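Clinic Supply Notes: Shared Buying for Insulin and Test Strips

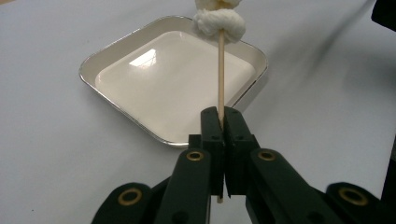 Skewer and square tray on a pale tabletop.

Quick one this time, I'm writing between two calls so forgive the state of it.

The pooled purchase is going ahead. Fourteen clinics signed, which is more than we had in February, and the Clirnaston site came in at the very end with their forecast on a single sheet of paper. Fine. We took it. Nosipho Mnguni has typed it up and sent it back to them for checking, so if you work at Clirnaston, please look in your inbox and answer her.

What's in the basket: long-acting insulin, regular insulin, glucose strips, lancets, syringes. What's not in: pens. We asked. The supplier, Gatchalian, would only quote pens on a two year contract with a minimum order, and most of the small clinics can't carry that. Anyone who still wants pens should order on their own for now and tell us the price you got. Tell us even if it's bad. Espescially if it's bad.

Prices. The draft quote for strips is 20 percent under what the Brarnar clinics have been paying, and the insulin is a smaller saving. Not thrilled with that. Severino Iglesias went back to them last week with the combined volume, 1693 patients on the register across all sites, and asked for a second look. No answer yet. He thinks the strips price is firm and the insulin one will move a bit. I'm less hopeful but he does this for a living and I don't.

Several of you asked whether the saving goes to patients or gets swallowed. Fair question. The agreement says any clinic in the pool has to post its dispensing price at the window, and the markup is capped. Same cap for everybody. If you can't live with the cap, better to say so before signing day. Nindosmont had a problem with this because their markup pays for the fridge and the night guard, and we're talking to the district about a separate grant for storage. Nothing promised.

On strips, please read the meter list before you send final numbers. The quoted strips fit one meter only. Sites with mixed meters will need replacements, and Gatchalian is offering 110 at no charge with the first order. That won't cover all of us. Priority goes to patients on insulin, then pregnant patients, then we see what's left. Send your count of old meters with the form, not in a separate email, I lose the separate ones.

Payment. Half on order, half on delivery. The revolving fund can lend the first half to clinics that are short, interest free, paid back over six months. Ask Nosipho for the form. It's short. She'll want your last stock report and a signature from whoever holds the checkbook.

Cold chain. Deliveries come to Brarnar first and go out by road from there. Somebody has to be at your door who can read a temperature log and refuse a box. Last time one box sat in a hallway overnight and had to be thrown out, and the clinic paid for it twice really, once for the insulin and once buying more at pharmacy price. So name a person. Put the name and a phone number on the form, plus a backup.

Also, patients are still hearing that the pooled insulin is "the cheap kind" and somehow weaker. Severino has a one page handout on this, plain language, room at the bottom for your clinic's stamp. Print as many as you like. If you translate it send us teh translation so the others can use it.

Still open: whether we add blood pressure tablets next round. Half of you say yes, the rest say get this one right first. I'm in the second group but could be talked round. Write to Nosipho with a view and a rough monthly volume.

Final numbers to her as soon as you have them. Late forms go in the next order.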